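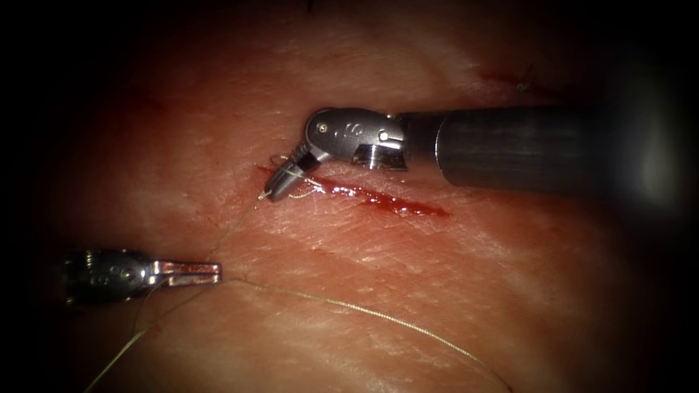

pagebound replied:
My copy of the Zarnell parish history came yesterday. It runs to 200 pages, and the chapter on the bell tower is the best thing in it. The author went through the building accounts line by line and prints most of them.

millrace52 wrote:
Does it say who cast the big bell? The old church leaflet says Ireck, but my aunt's notes have Sellari.

pagebound wrote:
Sellari, page 52. There is a receipt from December for the metal and the hauling. Ireck only did the clapper and the frame, later on.

oldquarto wrote:
I don't think the receipt settles it. It says Sellari was paid, but it doesn't say for casting. He could have been the dealer. Þrastardóttir's article on the valley foundries gives the bell to Ireck and I still go with that.

pagebound wrote:
That article came out before the accounts were found. Have you read the new chapter?

oldquarto wrote:
I read it twice. The footnote is thin. He quotes half the receipt and skips the rest.

millrace52 wrote:
Is there an index? I want to look up two families before I pay for it.

pagebound wrote:
Names only, no places. The plates are in black and white and a couple are too dark. The binding is sewn, at least.

stairwell_k wrote:
They printed 500 and mine is number 473, so don't wait too long. The parish office has copies until 26th September, then whatever is left goes to the bookshop by the bus station.

oldquarto wrote:
If anyone is at the office, ask to see the full receipt. I'd change my mind if it mentions a mold.

millrace52 wrote:
I'm over there next week. I'll ask.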